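Home | Notebook | Builds | Playtests | Tools | Archive

Last updated: Feb 20, 2026

Gesia notebook: the rope problem, again 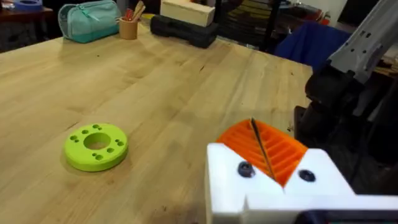 Green ring on the bench, with its circle of small holes.

OK so, rope. I said in the last entry that I was finished with rope and would be moving on to the harbor level, and of course I spent the whole week on rope. Writing it all down while I still remember which fix did what, because last time I left it till Monday and had to reverse-engineer my own commits.

For anyone on the Kudico side reading this: Gesia is still the salvage game, you still run a barge, you still haul things up off the bottom of the lake and try not to tip over. The rope is how you haul. If the rope feels bad the whole game feels bad, and in the build that went out to testers the rope felt bad (sorry testers!).

The bug, as reported: you hook something heavy, start winching, and somewhere past the halfway mark the load starts to twitch. Then it twitches more. Then the barge goes into the sky. One tester sent a clip where the barge clears the lighthouse, and I have watched that clip far too many times.

First try was the lazy one. I bumped the solver up from its old setting to 8 passes per step and hoped. It helped with light stuff, crates and barrels and so on, but the boiler in the second level still went off like a firework. The trouble is mass ratio. The rope segments weigh next to nothing, the boiler weighs 900 in whatever units I picked back in September, and the poor solver is being asked to pull one with the other. More passes just delay the launch. I let it run at a silly number of passes overnight to see, and the boiler sat there quite nicely, but the game was running like a slideshow, so no.

Second try: make the rope heavier. I like this one in theory, and it's what half the forum posts tell you to do. In practice the rope then has opinions. It sags, it drags the barge's nose down when you've got a lot of it out, and when you let go of an empty hook it swings like a wrecking ball and knocks the crane cabin off. Fun for five minutes. I've kept it behind a debug flag called WRECKING in case we ever want a bonus mode.

Third try, and this is what's in the build now: cheat. The rope you see isn't doing the lifting anymore. There's a single distance constraint straight from the winch drum to the load, invisible, and the segmented rope is draped along it for looks. The player feels a clean pull, the rope still wobbles and slaps the water, and the boiler comes up like a boiler. I was a bit sad about this, I'll admit! I wanted it to be all real. But I played the boiler level start to finish with it on and had a better time than I've had with this game in months.

Where the cheat shows:

- Wrapping. If the rope goes round a rock, the invisible line goes straight through the rock. I've patched it by dropping an anchor point wherever the visible rope bends past a certain angle, and the constraint then runs from anchor to anchor. Works on big smooth rocks. Doesn't work on the wreck of the Rees, because the Rees is all railings and the anchors multiply like rabbits. I saw 326 of them on one railing before the editor gave up.

- Slack. With slack in the line the constraint has to switch off, and the switch on and off is audible as a little clunk in the load. I've eased it in over a few steps. Could still be softer. (It might even be nice with the right sound on it, a sort of creak. Must try that.)

- Cutting. Cutting the rope now needs to cut two things and I forgot one of them, so for most of Wednesday you could cut the rope and carry on lifting. Fixed.

For the railings I'm thinking of giving the Rees a much simpler collision hull for rope only, basically a lumpy potato, and leaving the detailed one for the barge and the diver. Nobody's going to thread a rope between two railings on purpose. Well, somebody is. They can write to me.

On to Jurnilel, since I promised a note on it. I moved the level scripting over to it for the tutorial only, as a trial. The good part is how quick it is to change things: I can have the game open, edit a line, and the buoy moves while I'm looking at it. I rewrote the whole "hook your first crate" bit in an afternoon, and it had been annoying me since forever. The less good part is the error messages, which tell you something went wrong near the end of the file no matter where it went wrong. I'm inclined to keep it for tutorial and dialogue and leave the physics triggers in the main code where I can put a breakpoint on them. Shout if you feel differently, it's cheap to change now and won't be by the time we have five levels.

Save files: they've grown. A fresh save from the lake level is 1,388 KB and it used to be tiny. I'm fairly sure it's writing out every rope segment, plus velocities, plus the anchors, for every rope that has ever existed in that session. We don't need any of that anymore! Store the drum position, the load and the anchors, then let the visible rope settle for a second behind the loading screen. Putting it on my list for next week ahead of the harbor.

Small stuff, no order:

The winch handle now turns the right way. It had been turning backward since the first prototype and not one of us had spotted it.

Gull sound is too loud. I turned it down and then the lake felt dead, so I turned it up a bit again. Needs a second gull, I think, farther off.

Controller rumble scales with the load now. With the boiler it gets up to full and stays there, and my hands were tingling by the end. Cap it lower, or pulse it.

The tipping warning fires when you're moored. Harmless but silly.

To do before the next tester build: potato hull for the Rees, save trimming, rumble cap, ask Kudico whether they want the debug menu left in. And then the harbor. I've already got the cranes blocked out in gray and the water level wired to the tide clock, so it's mostly a matter of sitting down and doing it.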